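5. Preparação da bandeja oval e da mesa de apoio

Esta secção aplica-se à bandeja oval Pestitz com rebordo escuro e às restantes peças de serviço guardadas na mesma estante. Leia a secção 4 antes de iniciar a montagem do suporte de parede.

5.1 Antes da primeira utilização

1. Retire a película de proteção da superfície da bandeja, começando pelo rebordo. Não utilize lâminas.
2. Lave a bandeja à mão com água morna e detergente neutro. Temperatura máxima da água: 30 °C.
3. Seque com pano macio, sem fios soltos. Passe o pano duas vezes na junção entre a superfície e o rebordo, onde a água tende a acumular-se.
4. Deixe repousar na posição horizontal durante 2 horas antes de colocar qualquer objeto.

Nota: a superfície brilhante evidencia marcas de dedos e resíduos de calcário. Estas marcas não constituem defeito e saem com pano húmido.

5.2 Organização da mesa de apoio

1. Coloque a mesa a uma distância mínima de 30 cm da parede. Se houver uma cadeira entre a mesa e a parede, aumente a distância até que a cadeira possa ser puxada sem tocar no rebordo da bandeja.
2. Disponha os recipientes metálicos altos na parte de trás da mesa. Panelas com pega em arco devem ficar com a pega levantada apenas durante o transporte; em repouso, baixe-a sempre que o modelo o permita.
3. Objetos decorativos com pé ou braço metálico (globos, candeeiros) ficam do lado oposto à zona de passagem. Verifique se o braço não assenta sobre a tampa de nenhum recipiente.
4. Reserve a parte da frente para a bandeja. Esta deve ser a última peça a colocar e a primeira a retirar.

Cuidado: não arraste a bandeja sobre a mesa. O atrito na face inferior danifica o acabamento do rebordo e a garantia Floltdale não cobre esse desgaste. 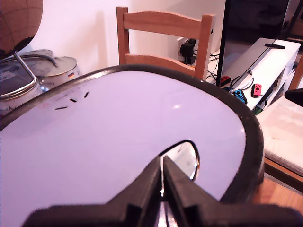 Para mesas com menos de 90 cm de comprimento, recomenda-se retirar os recipientes altos antes de pousar ou levantar a bandeja. Em mesas mais compridas basta afastá-los para um dos lados. Depois de cada alteração, confirme que nenhuma pega ou tampa fica sobre o rebordo.

5.3 Carga e transporte

1. A carga máxima admissível é de 4 kg, distribuída pela zona central.
2. Coloque primeiro as peças mais pesadas. Chávenas e copos ficam à volta, sem encostar ao rebordo.
3. Levante a bandeja na horizontal. A inclinação -- mesmo ligeira -- desloca as peças de base lisa.
4. Não transporte panelas com líquido a ferver. Transfira o conteúdo para um jarro com tampa.

Nota: as bases antiderrapantes Shirima são compatíveis com todas as bandejas ovais desta série. Corte a base à medida com o molde fornecido no anexo B e não utilize cola.

5.4 Limpeza periódica

1. Limpe a superfície com pano húmido depois de cada utilização.
2. Evite esfregar as zonas impressas. O uso repetido de esponjas abrasivas torna as letras ilegíveis.
3. Para manchas de chá ou café, aplique o produto Clarnar diluído e deixe atuar 2 minutos. Enxague e seque de imediato.
4. Nos recipientes de metal escovado, passe o pano no sentido da escova. Autocolantes antigos podem ser amolecidos com água morna; os que se pretendam conservar devem ser limpos apenas a seco.

Cuidado: não colocar a bandeja na máquina de lavar louça nem no micro-ondas.

5.5 Armazenamento

1. Guarde a bandeja na vertical, no suporte de parede, ou na horizontal sem peso por cima.
2. Se empilhar várias bandejas, intercale uma folha de feltro entre elas.
3. Mantenha a estante afastada de fontes de calor -- radiadores, fornos e janelas com sol direto.
4. Verifique os parafusos do suporte uma vez por ano, de preferência em novembro, antes do período de maior utilização.

Para peças de substituição, consulte a lista de referências na secção 7.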